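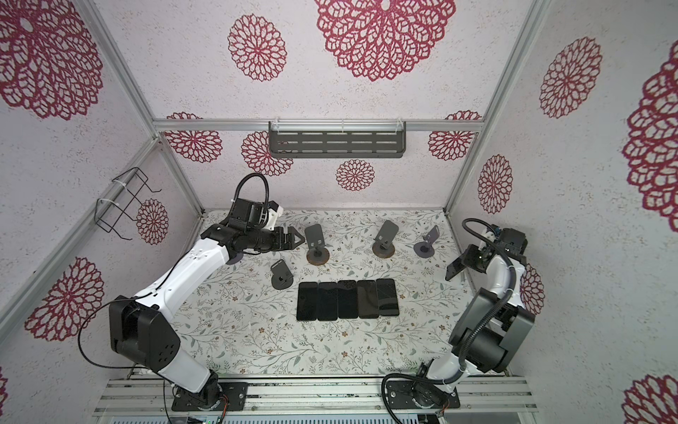
19 Apr 2020

Phone stand task, two arms, teleoperated. Si-woo driving, me resetting the table and writing up.

Layout today: five phones in a row across the middle of the mat, screens up, four stands in an arc behind them. Operator picks a phone and sets it on a stand, any order, either arm. The fifth phone has no stand and should be left alone at the end. Bleddyn wants that in the set so the policy learns to stop.

Kept 84 demos. Running total for this task is now 3,662, and Linwood have 3,932 of theirs on the old layout, which we are not mixing in yet.

Notes:

The phones are too close together. With the edges nearly touching, the fingers have no gap to go into, so Si-woo has been sliding one phone out with a fingertip before gripping it. It works but it adds time and everyone will do it differently. Either we write the slide into the instructions or we space the row out. I would space it.

Dark glossy screens are hard to judge in the wrist view. Lost the near edge several times on the right arm. Tilting the wrist a little before the approach helped.

The narrow stand nearest the right arm tips if the phone comes in fast. Come down slowly, touch the plate, then open.

Left leader arm has drift in the wrist again. Re-zeroed at demo 31 and threw away the two before it.

Episodes 265 onwards in the Predico folder have the wrong task label. Bleddyn to fix before upload.

Next: same stands, phones turned face down, then swap drivers. Ask Tiongson whether they still want the failed grasps kept separately.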